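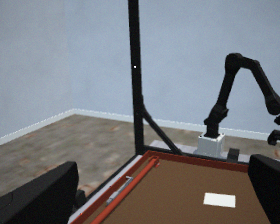

Page last changed: October, by Bit-na Ban

How to practice the second serve alone

Many players in our Stumham tennis group have a good first serve and then only push the second one over the net. You can improve it without a partner. You need a basket of balls, one free court and 2 cones.

1. Warm up your shoulder. Throw some balls softly over the net with your serving arm.

2. Put the cones inside the service box, one racket length from the service line. The ball should land between the cones and the line.

3. Hold the racket with the continental grip. If you are used to the forehand grip, the first balls will fly to the side. Please do not change back.

4. Toss the ball a little more over your head than for the flat serve. Brush it upward, from low to high. Swing as fast as on a first serve, because a slow arm gives no spin.

5. Serve to both boxes. Change side after every basket.

I write my results in a notebook. In my first month I served 400 balls and 296 were in. At Dumlao, where the courts are slower, the ball jumped higher and I had to aim deeper.

If your elbow hurts, stop for the day. When the serve feels safe, try it in a doubles match on the Juma ladder, where the sets are short.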